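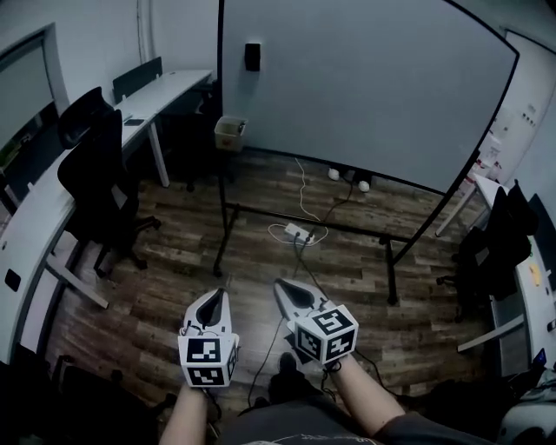

Support > Tracking and calibration > Ticket 4000

Left gripper pose jumps when the two marker cubes come close
Opened by: Tamer Obeidat
Status: solved

Tamer Obeidat
We collect demonstrations with two hand-held grippers for the Gindau study. In June the tracking was good. Now the left pose jumps for a few samples and comes back. In the replay the simulated arm makes a sharp kick, and the policy learns this kick. I see it in 11 of 300 episodes. I already cleaned the cubes and calibrated the camera again - no change.

Jurgita Mets
Does it happen at any distance, or only when your hands are near each other? Please also send the marker ID list for both cubes.

Tamer Obeidat
Only when they are near. List is attached. I see now that the ID 3 is written for the left cube and also for the right cube.

Jurgita Mets
Then the solver can mix the two cubes. Please print a new face for the right cube with a free ID, change the config file, and record a short test with hands crossing slowly.

Tamer Obeidat
Done on Aug 9, 2025. In the crossing test there are no jumps. The old episodes I filtered by speed limit, and Mereana Tapsell will train again without them. One question remains - should the filter be mentioned in the method section?

Jurgita Mets
Yes, please write the limit and how many episodes you removed. I close the ticket.

2 comments | 3 shares

Related tickets
Parnadach export: timestamps out of order
Gripper width reads zero after restart
Zalside replay tool does not open long episodes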